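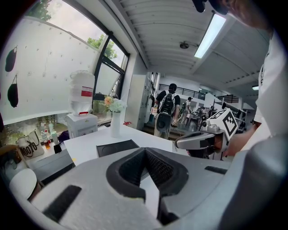
*Photo: Cestero, Mapplebeck workshop*

Visit report, Friday, May 15, 2020
Host: Trevor Penrose, Cestero

I went to Mapplebeck to see how the Furo hand-held grippers are set up and looked after between recording sessions. We have a pair on order and I wanted to know what upkeep to plan for. The notes follow the order of the visit.

## The pair

The Furo is held and worked by a person. It records what the hand does, and the recordings are later used to train an arm. Cestero runs the grippers in pairs, with a camera on each looking out over the finger pad.

The grippers are not fixed to anything, so most of what would be cell setup on an ordinary robot has to be done on the tools themselves. The setup sheet covers three things: the pad, the marker and the camera. Trevor Penrose goes through it before each session and signs it. I asked whether the operators could do it and he said they could, but he prefers one pair of eyes on it so that the judgement stays the same from week to week.

## Finger pads

The pad is black and V-shaped, with a mesh-like texture on the inside faces. The notch lets a round handle or the rim of a tray settle in the same place each time. Cestero buys its pads from Biltex and changes them after 2000 closures, or sooner if the texture has gone smooth at the bottom of the notch. The counter is in the recording software and has to be reset by hand when a pad is changed. It had been missed on one gripper the month before, and the log for that tool now has a correction written beside it.

Changing a pad takes a few minutes:

1. Power off and open the jaw fully.
2. Push the old pad out from the back. Do not lever it from the front, as this marks the housing.
3. Wipe the seat with a dry cloth. No solvent.
4. Press the new pad in until it clicks, then close the jaw by hand and check that it meets evenly.
5. Reset the counter and enter the change in the log.

If the gap at the tip is more than 2 mm with the jaw closed, the pad goes back out and the seat is cleaned again. I was allowed to try a change myself. The click is faint and I would have stopped too early without being told.

## Housing

The housings are matte plastic, and light scuffing along the edges is accepted. Trevor's rule is that a scuff is left alone and a crack takes the tool out of use. He runs a thumbnail round the rim and along the edges of the slots, where a crack would be easiest to miss. Grey housings show dirt, so they are wiped down at the end of the day with a damp cloth, keeping clear of the lens.

## Marker

The square black-and-white marker sits on the boxy white head of the gripper. When one tool comes into view of the other's camera, the marker gives its position. It must be flat, clean and matt. A lifted corner is enough to upset the reading, and a shiny patch under a ceiling light can do the same.

For the check, both grippers are put on stands 700 mm apart and the software reports the distance it believes it sees. The result is written down whether or not it passes. Markers are replaced, never stuck back down. Spares are kept flat in a folder, and the printed size is measured before one is fitted - a sheet sent to the wrong printer setting comes out slightly small and looks perfectly good to the eye.

## Camera

The lens is cleaned with a blower first and a cloth second. A still is then saved and compared with a reference still for that tool. The finger pad should appear in the same place in both. If it has moved, the camera mount has worked loose and the two screws are tightened in turn.

Exposure is locked at the start of a session. The work table is white and there is a large window behind it, so the light changes through the day. Trevor stops and sets the exposure again if the sun comes round, and begins a new file when he does. He does not pull down a blind, as the point of working here is to record in a room people use. The flowers stay on the table for the same reason. A black tray on a white top is an easy object to find, he said, and he would not judge a camera setting by it alone.

## Faults

The log lists the following as the most frequent:

- jaw slow to open, normally fluff in the slide
- marker lost when the wrist is turned too far (an operator fault, entered all the same)
- file stops early, traced to a worn cable end
- grip reading drifts from zero

The last is checked by hanging a 175 g weight from the jaw. If the reading is out, the tool is set to zero again and the check repeated. A second failure sends it back to the bench with a tag on the handle.

## Points to raise before our pair arrives

Ask for the log template and the reference stills procedure in writing. Order spare pads with the tools. Find out whether the counter reset can be made to prompt the user. Trevor expects a new version of the software in June and was not sure if it covers this. We also need stands for the distance check, which are not supplied, and Cestero made its own from aluminium section. He has promised me the drawing.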